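Startseite > Werkstattberichte > Handgeführte Greifer > Aufbau und Wartung

10. Juli 2018
Von Sorcha Mac Suibhne

3 Aufbau und Pflege des Handgreifers

3.1 Mechanik

Der Handgreifer Vorklow ist das Gerät, an dem in diesem Projekt am meisten geschraubt wurde, und es hat uns von allen Baugruppen auch am meisten Freude gemacht. Er trägt zwei gelbe Finger in einer schwarzen, kantigen Halterung, die auf einem breiten, gerundeten Gehäuse sitzt. Die Finger sind flach und an den Spitzen abgerundet, damit sie unter eine Stofflage fahren können, ohne Maschen zu ziehen. Nach jeweils 119 Griffen werden sie abgenommen, mit Isopropanol abgerieben und auf Kerben geprüft. Eine Kerbe, die man mit dem Fingernagel spürt, reicht für den Austausch.

Das klingt pedantisch, aber der Unterschied ist wirklich verblüffend! Mit sauberen Fingern hielt der Greifer auch glatte Futterstoffe, mit verschmutzten rutschten schon einfache Baumwollhemden weg. Insgesamt wurden 1195 Griffe an Kleidungsstücken aufgezeichnet, davon 411 nach dem Umbau der Fingerhalterung im November des Vorjahres.

3.2 Sensorfenster und Kennzeichnung

Die beiden runden Sensorfenster im Gehäuse liegen spiegelbildlich links und rechts der Mitte. Sie sind der empfindlichste Teil des Aufbaus, weil sich an den Einfassungen Fasern sammeln (Wolle und Angora sind am schlimmsten). Vor jeder Sitzung werden sie mit dem Blasebalg gereinigt und danach mit einem trockenen Mikrofasertuch, immer von innen nach außen. Das Etikett mit QR-Code und Gerätenummer bleibt dabei frei, denn über den Code ordnet unsere Auswertesoftware Didar die Aufnahmen der richtigen Kalibrierdatei zu. Abbildung 3 zeigt das Gerät 007H beim Griff an einem schwarzen Kleidungsstück; die rote Anzeige unterhalb des Etiketts leuchtet nur schwach und wird bei Tageslicht leicht übersehen.
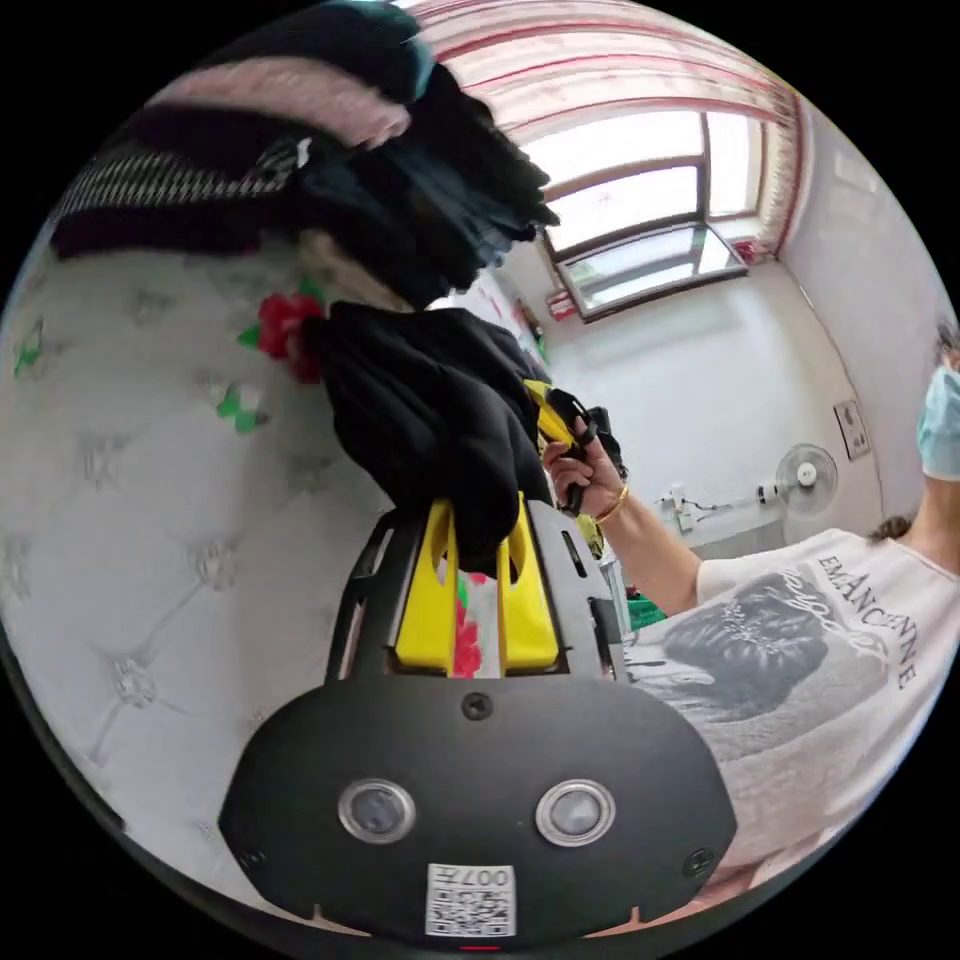 3.3 Nachziehen und Kalibrieren

Zugänglich sind von hinten drei kleine Schrauben, eine oben nahe der Fingerhalterung und zwei weiter unten. Wir ziehen sie über Kreuz in kleinen Schritten nach und beginnen mit der oberen. Wer unten anfängt, verspannt das Gehäuse, und die Finger schließen dann mit einem Versatz, der sich in der Software nicht mehr sauber herausrechnen lässt. Diese Reihenfolge hat uns die Werkstatt in Vundholm beigebracht, nachdem wir zwei Halterungen verzogen hatten.

Die Kalibrierung dauert 11 Minuten. Zuerst wird die Öffnungsweite an einer Lehre abgefahren, anschließend greift man ein Prüftuch aus Köper und hebt es dreimal an. Weicht der Schließpunkt zwischen den Durchgängen ab, werden die Schrauben noch einmal gelöst - meist sitzt dann ein Faden unter der Platte. Bei weichen, gebündelten Stoffen lohnt es sich, das Prüftuch auch doppelt gelegt zu greifen. Gerade dort zeigt der Greifer, was er kann, und wir waren jedes Mal wieder begeistert, wie ruhig das Signal nach einer guten Kalibrierung verläuft.

Kommentare (3)

Fitzgerald: Schöner Abschnitt. Nehmt ihr für die drei Schrauben Sicherungslack? Bei uns lockern sie sich trotz Nachziehen.

Sorcha Mac Suibhne: Mittelfest, ein kleiner Tropfen genügt. Mit dem festen bekommt man die obere kaum wieder heraus.

nadelfilz: Zum Reinigen der Einfassungen geht auch ein weicher Pinsel ganz prima, den aber bitte nie für die Finger verwenden, da bleibt Alkohol drin!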